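Skarstead folding table cover, panda print: review after a month's use

Posted Nov 16, 2024

I bought the Skarstead cover for the table in our back bedroom, which does for sewing, ironing and sorting the washing. The old cover was a plain cream one from Dendwood. It had gone thin along both long edges and slid about whenever anything was dragged across it. I wanted something thicker that would stay put and go through the machine at 40.

The Skarstead comes in two sizes. I took the larger one, which cost £19 with delivery included. It arrived folded in a flat paper sleeve with a care card and nothing else. The creases were sharp and did not drop out by themselves. A warm iron on the back took them out in a few minutes, but you do need to do this before first use or small things roll into the folds.

There are three prints in the range. The grey stripe was out of stock and due back in December, and the third is a dark green leaf pattern that I thought would make the room gloomy. That left pandas on pale pink. My daughter was pleased with this. I was less sure, but I have got used to it, and there is a practical benefit to a light background that I had not considered when ordering.

Most of what gets sorted on this table is small: socks, hair ties, odd straps and the like. On the cream cover anything pale was easy to miss, and the white things vanished altogether. On the pink they show up well enough. Dark red and grey are easiest to find, and leopard print is no trouble at all. The weak spot is anything close to the cover's own colour. A sheer pale pink scrunchie can be overlooked if it is lying flat, and I have folded one up in the cover and put it away in the cupboard.
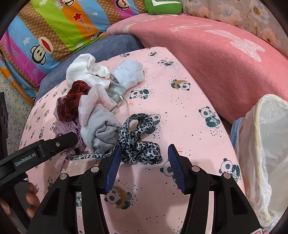
GRIP AND SURFACE

The fabric has a slight texture to it, enough to stop a balled pair of socks from rolling when the table is knocked. Velvet drags on it a little. Satin and other smooth fabrics slide, though less than they did on the Dendwood. The underside has no rubber backing, so the cover relies on its corner ties to hold it in place. They are long enough for our table, which is a Hegyi with thick legs, and I have only had to retie them 2 times.

If your table has no legs at the corners, such as a pedestal type, I would look at something else. The ties would have nothing to go round and the cover is not heavy enough to stay still by itself.

WASHING

It has been through the machine seven times. The pink has not faded that I can see and the pandas are still clear, including the small dark dots between them. There was some shrinkage on the first wash, mostly in the length, and none that I noticed after that. The card says not to tumble dry. I hung it over the airer and it was dry by the next morning.

Pulled threads could become a problem. There is already one near a corner where a bra hook caught. I trimmed it and it has not run, but I now fasten hooks before putting anything down.

IRONING ON IT

The listing says the cover is suitable for light ironing with a pad underneath. I use the Sileck wool pad I already had and this works for collars, ribbons and hair ties. Without a pad the heat goes straight through to the table, so I would not risk it on a varnished top. Steam leaves a damp patch that takes a while to go.

COMPARED WITH THE DENDWOOD

The Dendwood was cheaper and packed down smaller. It had an elastic edge, quicker to get on and off than ties, and if you put your cover away every evening you may prefer that. The Skarstead is thicker and better stitched — the hems are double and the ties are sewn in rather than glued. I leave mine on all week, so the ties do not bother me.

I would buy it again, though in the grey stripe if it were available. The pink is fine for a bedroom or a child's craft table. I would like to see a version with a pocket at one end for pegs and loose hair bands.

Four stars out of five. One off for the creases and the pulled thread.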